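Home | Kitchen | Workshop | Office | Archive

Keeping Company Filings at Home: Paper, Folders and Retention

Oct 15, 2021
5 min read

Anyone who holds shares directly, or who runs a small company from a spare room, ends up storing corporate paper: annual reports, notices of board changes, proxy forms, dividend statements. Most of it arrives without being asked for. The method below assumes one two-drawer cabinet and a basic scanner.

Sort by company first and by type second. A folder labeled "Dividends" that covers every holding looks tidy in the first year and becomes hard to use by the third. Give each company one hanging folder, and inside it use four manila folders: ownership, payments, notices, and reports. Label the tab with the legal name of the company. If the name changes after a merger, keep the old name on a second line. The Westerberg folder in my cabinet still carries the name Nikov under it, and that second line has saved me a search more than once.

Notices of appointment or resignation go in the notices folder, newest in front. Write the effective date in pencil at the top right corner. The effective date and the date on the letter are often different, and the effective date is the one you will want when checking whose signature should appear on a certificate or a consent form.

Staples should come out before anything is filed for more than a year. They rust, and they jam the feeder when the page is scanned later. Use a flat-blade remover and pull straight up. Plastic clips are acceptable for up to 14 sheets. Above that, use a two-prong fastener through punched holes.

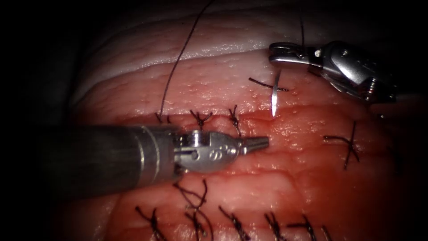
Scan at 300 dpi in grayscale. Color adds file size and rarely adds information, except where a seal or stamp overlaps printed text. Name each file in this order: company, type, year, month, short subject. A typical name is Bastolier-notice-2020-12-director. Do not use spaces. Keep one copy on the computer and one on an external drive stored in a different room.

Retention is the part that fills drawers. Purchase records stay for as long as the shares are held, plus the period your tax adviser specifies after sale. Printed annual reports can be recycled once the next one arrives, provided the company posts them online. My own drawer held 807 sheets before the first clearing, and some 13 of the folders contained nothing but old reports.

Set one month a year for clearing. December works well, as most mid-year mail has arrived and the tax forms have not. Go through one folder at a time and shred anything with an account number.

Humidity does more damage than light in a closed cabinet. Place a silica gel pack at the back of each drawer and replace it every 6 months. Keep the cabinet off a basement floor, on blocks if necessary. Original share certificates belong in polyester sleeves, one per sleeve, stored flat. Do not laminate them.

For those still holding Werkine paper certificates, check that the registered address is current before filing them away.

Related tips
Removing rust marks from paper
Choosing a shredder for home use
How to label a hanging folder so it stays labeled
Freeing a stuck cabinet drawer
Backing up scanned documents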